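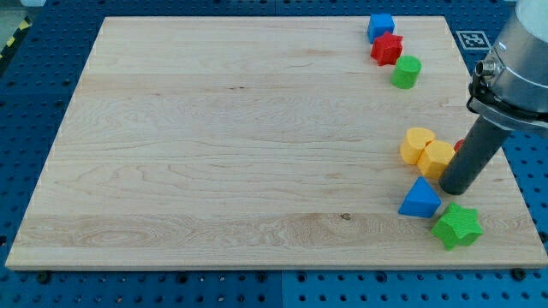
The Long Table is a documentary film directed by Siu-fong Lo and produced by Jilter, a small company that had until then made mostly short programs for local television. It follows one year in the life of Polincombe, a harbor town where families from a great many countries have settled over several generations, and it runs for 118 minutes. The film was first shown to the public on 27 February 2020, in the town's own assembly hall, with most of the people who appear in it sitting in the audience.

Background

Lo came to Polincombe as a child and left it at eighteen to study. She has said that the idea for the film came to her on a visit home, when she stopped to buy bread and heard four languages spoken in the line ahead of her, one of them by an old schoolteacher of hers who had evidently picked it up late in life. She began by recording long conversations with her neighbors, sound only, and had collected 66 of them before any filming started. Many of these recordings are heard in the finished work, often over views of the harbor early in the morning, and they give it much of its gentle, unhurried feeling.

Content

The film has no narrator. It moves back and forth among three households, beginning with that of Hui-mei Chung, a retired seamstress who came to the town to work in the sail lofts and stayed on after they closed. The second belongs to the Živković family, who run a boatyard and disagree, warmly and at great length, over which of the children should take it on. The third is the home of Man-lok Hung, a young nurse newly arrived and still learning his way about — his telephone calls to his mother are among the best-loved parts of the film.

The title comes from the supper held along the waterfront each July, when tables are set end to end and everyone brings a dish. The supper takes up most of the last half hour.

Production

Photography was by Yee-man Sin, who worked with a crew of 2 and used natural light wherever she could. Li-hua Tam edited the film from 700 hours of material. The music, for accordion and strings, was written and played by the local group Fukico.

Reception

Early viewers praised the patience of the film and the ease of the people in it, though a few found the boatyard chapters too long. A shorter version was later prepared for schools, leaving out most of the Živković material and keeping the supper whole.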